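Staff kitchen, Keane building – update

Quick one before I dash to the dentist. The kitchen refit is now booked, Sidberg are starting the week after next and it should take them four days if the parts turn up. They said that in April too, I know.

What's agreed so far. New tap. New bin cupboard. Tiles behind the sink to be regrouted, not replaced – replacing came in at 2000 and we've got 1000, plus the 593 left over from the summer party. Hala Najjar has the full quote if anyone wants to pick holes in it.

Kettle and toaster move to the second floor landing while the work's on. Please dont run both off the same extension lead. Mugs: anything left on the draining board by Friday teatime goes in a box, and the box goes in the Hokora meeting room. Label your good ones.

Still to settle is the paint. Choices are white again or the pale green that Grostolis used on their stairs. White is cheaper and we've half a tin already. Green hides more. Votes to me by email please, not on the back of the milk rota, I lost the last lot.

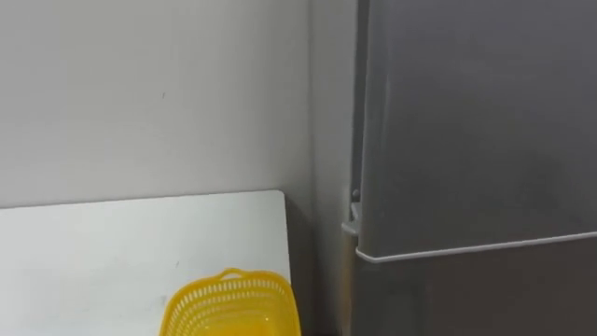 Amr Alaoui wrote back before I'd even finished typing this to say he wants green, would pay 15 towards it out of his own pocket, and can we please get a proper hook for the tea towels while the drill is out. Hook added to the list.

Milk money is due as well, usual tin. Next update once Sidberg confim the start time.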